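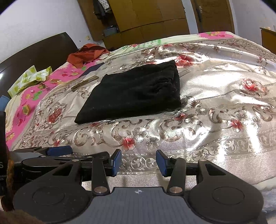 From: Mylene Maglaya
To: Bedding and Linens list
Date: 08/04/2021
Subject: Re: [linens] satin bedspreads, yes or no?

Gifty, I'm going to be the wet blanket again. Quoting you in full so people who get the digest can follow.

> From: Gifty Quansah
>
> Hi all,
> I'm this close to ordering a satin bedspread for the guest room,
> the Flametti one in silver white with the scrolls and the red
> flowers. The seller says it "resists wrinkles, repels lint and
> stays in place all night." It has 882 reviews and nearly all of
> them are glowing. Does anybody have one, and is any of that true?
> Also, can I keep a dark velvet throw folded on top of it, or is
> that asking for trouble?
> Thanks,
> Gifty

Taking the claims in order.

Resists wrinkles. I don't believe it, and I have a silver satin spread with scrollwork and red flowers on the bed right now. Satin shows every fold it has. On a matte cotton quilt you can pull the corners, walk off and it looks made. On satin each little ridge catches the light and turns bright white, and if your bed is near a window, the side that gets the light will look like you slept on top of it. A busy pattern helps some. All that gray-brown vine work breaks up the surface, and I'd never buy it plain. But "hides wrinkles from the doorway" and "resists wrinkles" are two different claims and only one of them sells bedspreads.

Repels lint. Maybe the satin does. Then the lint goes and lives on whatever you put on top. I have a folded black cloth, thick velvety stuff, sitting in the middle of mine as I type, and there are specks on it. I can see them from the chair. Black plus velvety is the worst combination I know of for this, and against a pale shiny cover your eye goes straight to it. I've tried the sticky rollers (fine for a day), a damp rubber glove (better, looks ridiculous) and the Bumel brush that Trinidad Cruzado was so keen on last year. The brush moved the lint to the other end of the cloth. Sorry, Trinidad.

Stays in place all night. On what? Over a cotton blanket, I'd say mostly. Over another slippery layer, no chance. Mine was on the floor 3 mornings out of the first 8, and I'm not a thrasher. What fixed it was a plain brushed cotton blanket underneath. Nothing in the listing mentions that you'll need one, so add it to the price.

As for the 882 reviews, I went and read a good many of them, which was my evening gone. A lot say "just arrived, beautiful!" and that's the whole review. I'm sure it is beautiful. I want to hear from the person who's washed it up to eight times and still likes it. Angelica Cabanatuan posted a link here in the spring to a Tolentino set with 3,857 reviews and I had the same complaint then.

Now the velvet throw. Yes, you can put it there, and I do like the look of something dark and heavy on all that shine. Fold it smaller than you think you want, a plain rectangle, and set it down gently. If you lay it out full width you have to shift it every time you smooth the bedspread, and velvet dragged over satin leaves the satin bunched. I'd also keep anything fluffy well away from it. I'm bad at this myself, brown fuzzy things end up on my bed all the time, and then I complain about lint to strangers on a mailing list.

Washing: cold, inside out, alone, no dryer. Milagros Abella swears by Fluseck in the rinse. I used it once and couldn't tell the difference, but I wasn't comparing properly, so take that for what it's worth. Milagros, did you ever try half with and half without?

So would I buy it again? For a guest room, possibly. Guests see it made up, then they fold it back and it's over. For a bed you sleep in every night I'd want a much lower price and a seller who'd take it back after one wash. Ask them that, Gifty, and post the answer. I'd like to see how they word it.

Mylene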